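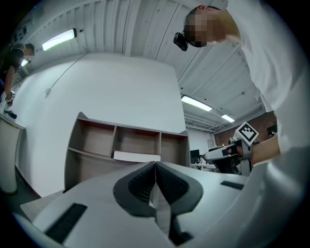
4. First set-up of the Kekard label printer

Read this section through once before you start. Set-up takes nearly 7 minutes if the roll and the power supply are already at hand.

4.1 Choosing a place

Put the printer on a flat, steady surface with room behind it for the cable. Keep it out of direct sunlight. The labels are heat-sensitive and will darken if they are stored next to a radiator or a sunny window.

4.2 Loading the roll

1. Press both side catches and lift the lid until it stays up by itself.
2. Slide the two roll guides apart.
3. Drop the roll in with the labels feeding from the top, printable side up.
4. Push the guides in until they touch the roll. They should not pinch it.
5. Pull the first label out past the tear bar.
6. Close the lid and press down on both corners until they click.

Note: Rolls from other makers can be used if the core fits over the guides. Set the label size by hand in that case (see 4.4).

Caution: The tear bar is sharp. Keep your fingers off it when you clean the inside of the lid.

4.3 Connecting the power

1. Plug the power supply into the printer first, then into the wall.
2. Hold the power button for two seconds. The light blinks amber while the printer measures the label gap, then turns green.

If the light stays amber, open the lid and check that the first label is lying straight. A crooked roll is the usual cause. If it turns red, the lid is not fully closed – press both corners again.

Caution: Use only the power supply that came in the box. The one from the older Kalen printer has the same plug but a different voltage.

4.4 Setting the label size

1. Hold the feed button until the light blinks green, then let go.
2. The printer feeds several labels and stops at a gap.
3. Tear off the fed labels and press the feed button once. One blank label should come out, with its edge level with the tear bar.

If the edge is off, repeat the steps. If it is still off after the second try, clean the gap sensor as described in section 6.

4.5 Test print

Press the power and feed buttons together. The test label shows the firmware version and the current label size. Error code 1026 on this label means the print head was not found. Turn the printer off, unplug it and contact Gesurov service.

Revised August 15, 2018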